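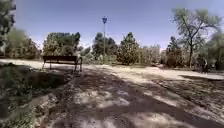

Teaching a rover to follow a park path by driving it myself: how much driving is enough?
Posted by Iman Abdel Rahman in Outdoor robots

Hello all! I've got a small four-wheeled rover that I'm teaching to keep to a dirt path. The idea is simple: I drive it with a handset, it records the camera and my steering, and then I train it to copy me. I'm using the Savchuk trainer on a Tamari board and I'm having a wonderful time with it, even when it goes wrong.

On an overcast day it's brilliant. In strong sun it swerves at big tree shadows as if they were a ditch, and it loses the edge completely once the path widens into the sandy clearing. So far I've recorded 14 runs, all in the same direction, all driven as neatly as I could. Do I need loads more, or different ones? And is it worth walking behind and nudging it by hand instead of using the handset?

Tarnusel
Lovely project! I'd go for different ones. The trouble with driving neatly is that the rover only ever sees the middle of the path, so the first time it drifts it has no idea what you'd have done about it. Steer it off towards the grass on purpose, start recording, then bring it back smoothly. Don't record the bit where you steer off, or it will learn that as well (ask me how I know).

For the shadows, drive the same stretch early, at midday and late in the afternoon, and go in both directions. Keep your speed steady when you cross from sun to shade. I watched my own recordings back and found I was easing off at every dark patch without noticing, and the rover had copied me perfectly! I binned the lot and did 3 fresh sessions, and it was like having a new machine.

The clearing is harder, as there's no edge to follow. Pick a line and stick to it every single time. If you go left of centre one day and right the next, it tends to average the two and wander. A bench or a post makes a good thing to aim past — just don't expect it to manage a clearing it has never seen.

guteck_fan
more data. I did 200 laps and mine works fine

Savchuk Wheels
Adding to what Tarnusel said, which is all good. On nudging by hand: I wouldn't for steering. Your feet and your own shadow get into the camera view, and the wheels log almost nothing useful when you push them. What does work beautifully is letting the rover drive itself with your thumb on the handset, and taking over the moment it starts to go wrong. Save those takeovers and train again with them added in. I get up to 2 short rounds out of one battery.

Leave plenty of room for people walking, and have the stop button where you can reach it. Do post how it gets on in June, when the shade will be in different places. I'd love to see it!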